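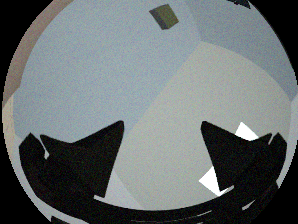 The man who runs the Burstead paint shop has been selling what he calls "breathing" wall paint since January. He wants $100 a can for it, against $21 for the ordinary kind two shelves down.

I asked what the extra money buys. "Air," he said. "Your walls give off less, so you sleep better." Had anyone measured that? He had a leaflet from the maker, Pacheco, and he read me most of it. It says 200 homes took part in a trial. It does not say where they were, who checked them, or what the other paint was.

"People come back and thank me," he said, when I pointed this out. How many? "Enough." He admits that two cans came back as well, both from the same house in Famcombe, where the owner complained that the stuff marked when she wiped it.

He has used it in his own bedroom. "I do sleep better." He had also bought a new mattress that month — he brought this up himself, and didn't seem to think it mattered.

Would he still stock it if it cost him the same as the cheap one but sold for less? He laughed and went to serve somebody. When he came back he told me Eris is bringing out a ceiling version in the spring, and that he has already put in his order.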